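4.2 What people in the two towns told us about carrier bags

We turn now to the part of the study that gave us the most pleasure to carry out, and which, we must admit, took a good deal longer than we had planned. Readers will remember from the section before that the postal survey brought back 1,361 usable forms from Gollville and Skolness taken together, and that the forms told us a fair amount about how many bags a household keeps but very little about why. For the why we had to go and sit in people's kitchens, and we are grateful to everyone who put the kettle on for us, often more than once.

The first thing to say is that hardly any household thinks of its stored bags as rubbish. In Gollville, where the weekly market still hands out thin bags with fruit and vegetables, people spoke of them much as they might speak of string or jam jars – things that come into the house without being asked for and that it would be a pity to waste. Bags were folded into triangles, stuffed inside one another, or pushed down behind the bread bin, and several people were a little shy about opening the cupboard door for us. One retired couple had sorted theirs by size and kept the best ones for visitors to take home plums in.
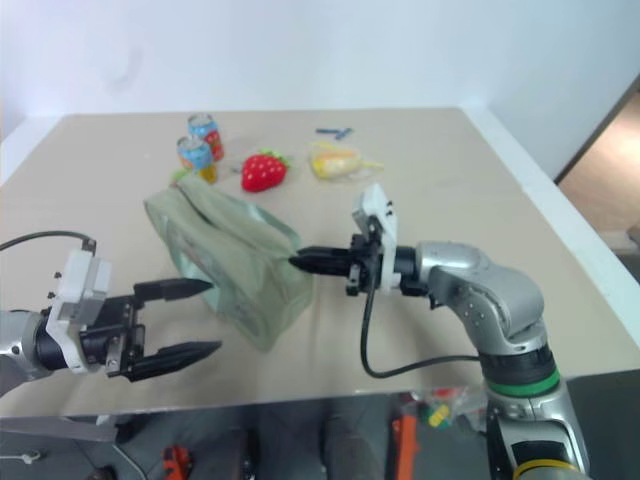

Figure 3. A crumpled plastic bag of the semi-transparent sort, in pale green.

Skolness was rather different. The town has only the one large shop, a branch of Chambi, and it stopped giving away bags at the till some while before our visits began. We had supposed that the stores of old bags would simply have run down by then, and in some homes they had. In a good many others, though, the bags had become more precious for being harder to come by, and were rinsed, hung over the tap and used again until the handles gave way. A thin bag that would have lined a bin in Gollville might, in Skolness, carry a packed lunch to work for most of May and then go on to hold muddy boots in the back of the car.

We asked each household to keep a simple diary for 8 weeks, writing down every time a bag was brought in, used again or thrown away. Keeping a diary is a tiresome business, and we were not surprised that some were filled in all at once, in the same pen, on the last evening. Even so, the better kept ones have a lovely plainness to them. "Bag, onions, then bin," says one entry. "Bag, wet swimming things, washed," says another, and the same bag seems to turn up in the next three entries as well, though we cannot be sure of it.

The sturdier Flulix bags, of which we gave out 500 free of charge at the start of the work, were less of a success than we had hoped. People liked them and thanked us warmly for them, and then very often put them away for best. Some were passed on to grown-up children, and a fair number were being used to store other bags. When we asked why they did not go to the shops, the commonest reply was that they had been left at home, which is a difficulty that a stronger handle can do little to mend.

It would be wrong to make too much of the gap between the two towns. They differ in size and in age, and Skolness has far fewer buses, so that its people tend to shop less often and carry more home each time. We return to the matter of travel in section 4.3, where the diaries are set beside the bus timetables and the distance from each front door to the nearest till.

Related items
Storing things "just in case": a study of kitchen drawers
Paper, cloth or plastic? Market shopping in small towns
Keeping a household diary: notes on missing entries
Bin liners and their substitutes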